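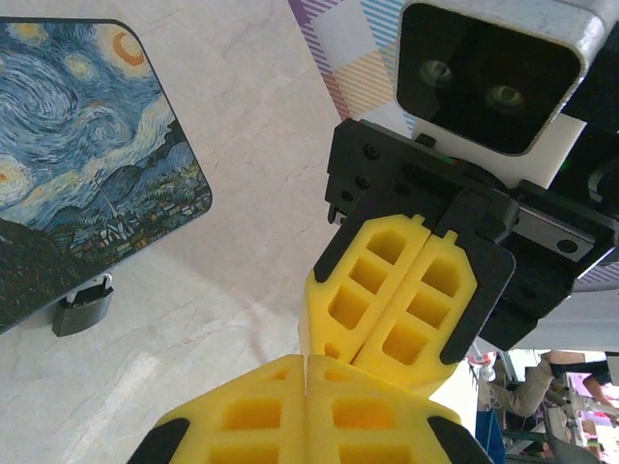
Section 4. Recording two-arm handover and shared-hold episodes

The Oltinura method trains one policy on paired wrist views and an outside view, and its results depend on how evenly the recordings are made. Episodes taken with both grippers inside each other's wrist view are labeled "facing." With the yellow fingers tip to tip, as over the marble-patterned surface, each wrist camera sees the opposing fingers along with part of the work area, and the model can estimate the distance between tips without a calibration target. A flat printed item, such as the Starry Night panel lying at a tilt beside the grippers, is suitable for this class. Facing episodes are stored separately from single-arm episodes.

4.1 Before recording

1. Power the two arms from the Codenix supply and wait for both controllers to report ready.
2. Run the homing routine on the left arm, then on the right arm. Do not home both at once.
3. Start the Skorine recorder and check that every camera stream shows a rising frame counter.
4. Set the episode type to "facing," "shared hold" or "transfer."
5. Enter the object code. Use one code per object for the whole session, including any attached parts.

Caution: Keep hands out of the reach of both arms once the controllers are enabled. The software stop halts motion but leaves the joints powered.

Note: If a stream drops during step 3, restart the recorder. Restarting one camera alone shifts its time stamps against the others. 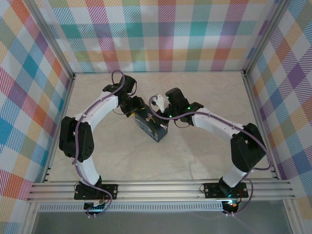
4.2 Shared-hold episodes

1. Place the object within reach of both arms. Vary its angle between episodes.
2. Bring the left gripper to its contact point and hold position.
3. Bring the right gripper to its contact point.
4. Hold for 4 seconds before any further motion. The labeling script looks for this pause.
5. Complete the motion and release one side at a time.
6. Mark the episode "keep" or "discard" before starting the next.

An episode is kept if both contacts register during the pause. A slip after the pause is still kept, but must carry the slip tag. In the May trials, removing slipped episodes from the training set lowered the success rate on unseen objects. Tagging them did not.

Note: Contact is inferred from motor current. Very light objects may not register. Set the current threshold to 8 percent for these and record the change in the session log.
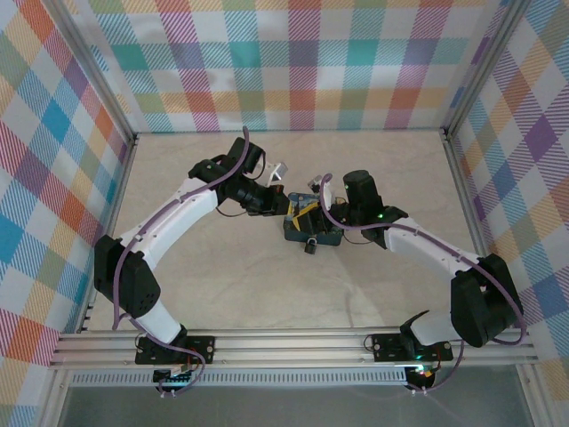 4.3 Transfer episodes

1. Grasp the object with the first gripper.
2. Move the second gripper to a hover position near the object, with its fingers open.
3. Pause until the hover marker appears in the recorder.
4. Close the second gripper, then open the first.
5. Withdraw the first arm along the path it came in on.

Caution: Parts that hang from an object can swing into the fingers. Reduce arm speed to level 2 when the object has one.

4.4 Set size and checks

The reference set holds 2,280 kept episodes. Nearly 9 percent of these carry the slip tag. Smaller sets can be used for tuning but should not be compared with the reference result.

Run the Ekanayake alignment check after each session. It compares gripper positions from the joint encoders with those estimated from the wrist views. If the check fails, repeat homing and record the affected episodes again. Settings for the check are listed in Section 5.

Section revised 2022-02-14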